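Reading time: 2 min

Old office computers get a second working life in Pevham

A repair workshop in Pevham has started to open, check and rebuild desktop computers that local offices no longer want, and the first machines will be given to homes in the town this winter.

The project is called Jornia and it is run by Stumadis, a small repair firm which moved to the town two years ago. The firm collects the towers from offices, removes the hard drives and wipes them, and then takes each computer apart on the bench to see what can be kept. The plan is to prepare 200 computers before the end of March. So far 780 have been offered, more than the store room can hold.

Most of the towers are of a plain business type. They are heavy, they are not beautiful, and many were put away in a cupboard when the office bought laptops. But the workshop likes them, as the side comes off easily and most of the parts inside can be changed with simple tools. 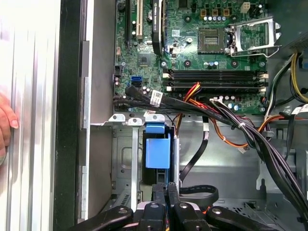
The first check is always done with the memory out. The slots are cleaned with a soft brush, the latches are tested by hand, and only after this the workers look at the processor. For that the lever is released and the metal bracket is lifted, and it is the slowest part of the work. The pins in a socket are very thin — one bent pin can be enough to send a whole board to recycling.

When a processor is good, it receives new thermal paste and goes back to its place. If it is weak, a better one is taken from a machine which failed for another reason. The same is done with memory, fans and power supplies. Stumadis says that two broken computers often make one good computer, and the parts that remain go in labelled boxes for the next round.

Graphics cards are kept only if they run quietly. For homework, letters and video calls the picture from the motherboard is good enough, and a computer without a card uses less electricity.

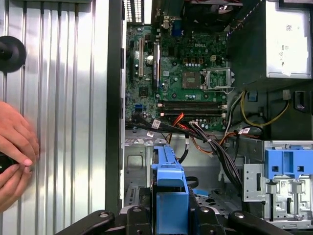

A Dell motherboard with the processor bracket raised, during work on an open tower.

The finished computers get a free operating system and a printed guide of four pages. The guide was written by Mạch, a design studio which shares the building, and it explains how to connect the cables, how to make a password and whom to call when something does not start. A version in large print will follow.

Families can ask for a computer at the workshop counter or through a school. There is no charge, but each home can receive only one. Monitors are harder to find than towers, and Stumadis asks offices to send these also, together with mice and keyboards in working condition.

The cost of paste, brushes and new batteries is covered by a grant of 500 pounds from a local fund. The workshop accepts old towers in the mornings, from nine until noon, at the back entrance.

Contact the newsroom | © Pevham local news | Back to top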